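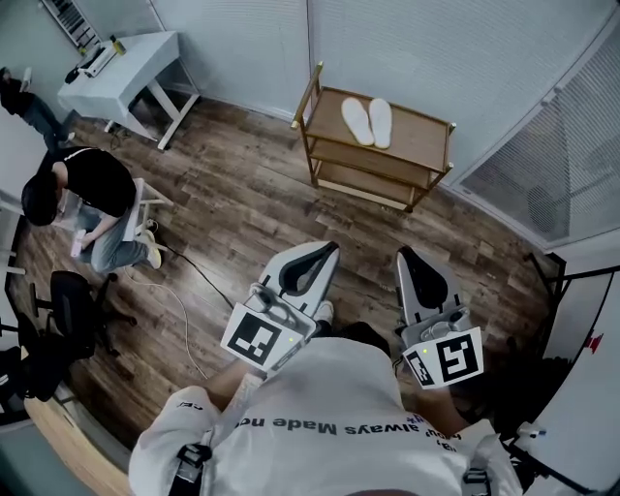 Tips > Cleaning > Floors and Windows

Home Recipes Laundry Garden Shop Contact

11 March 2021 – by Iolanda Mendonça

Quick ones this time, spring cleaning already started at my place and I'm behind.

Dusting blinds

Close them flat first. Work top to bottom, old cotton sock on your hand, barely damp. Then flip the slats and do the other side. Don't soak them, the cords go gray and stay gray. Greasy ones (kitchen) need a drop of dish soap in 250 ml warm water, wipe, then wipe again with plain.

Vacuum the floor after. Not before – I do this wrong every year.
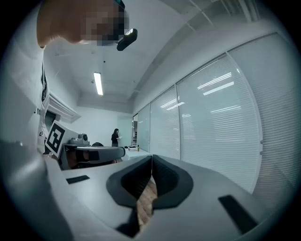 Wood floors

Wring the mop till it wont drip. Go with the grain. No vinegar on waxed boards, it dulls them. Scuff marks: tennis ball, rub, done. Sticky spots from tape come off with a little cooking oil left on for a few minutes, then soap, then dry it with a towel.

Felt pads under chairs. The stick-on kind fall off by May so check teh legs now and then. Ha-rang Sun wrote in to say she sands the feet lightly before sticking them, hers have lasted two winters.

Glass

Cloudy day is best, sun dries the streaks right on. Squeegee sideways on one side of the pane and up-and-down on the other, then you know which side the streak is on.

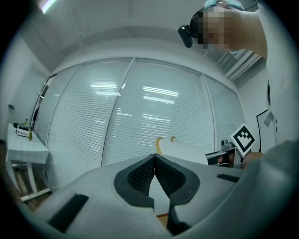
Old T-shirts beat paper towels, no lint. Wash them without fabric softener or they smear. Corners last, with a dry cotton swab. Metal strips between panes just need soapy water and an old toothbrush.

More on screens next time.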